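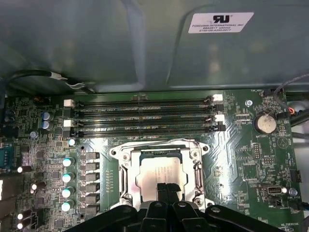 Fig. 4. Wrist view at the processor socket, gripper at the lower side.

Reading time: 2 minutes
Last updated: August

4.2 Teaching the socket task by remote control

Before you begin, read section 4.1 and set the Ollotix hand controller to slow mode. The computer must be disconnected from the mains.

1. Put the chassis flat on the bench and clamp it.
2. Open the wrist view on the screen. Choose a viewing angle where the socket and both fingertips can be seen.
3. Press Record and wait for 2 seconds before the first movement.
4. Bring the gripper down in small steps. Stop above the retention frame and check the position again.

CAUTION: Do not let the fingers slide over the circuit board. Small parts near the socket break easily.
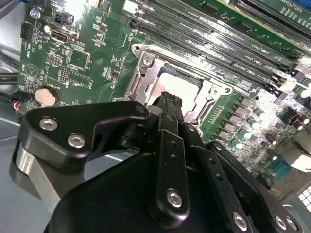 5. Move one fingertip close to the metal frame, then correct the angle of the wrist. Make the correction slowly – the robot will learn also your hesitation.
6. If you touch a wrong part, press Discard. Do not try to repair a bad demonstration in the middle.

Note: The lever and the frame are under spring force. Keep your own hands out of the chassis while the arm is enabled. 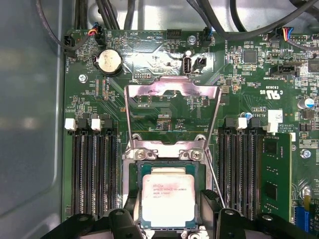
7. For the part of the task with the open frame, start a new recording. Keep the fingers at the two sides of the processor and do not press from above.
8. Save each good demonstration under the task number 732. You need 12 of them before training, by up to 2 operators.

Questions about this section: Fitriani Gunawan, Stesel support desk
© Stesel. Back to top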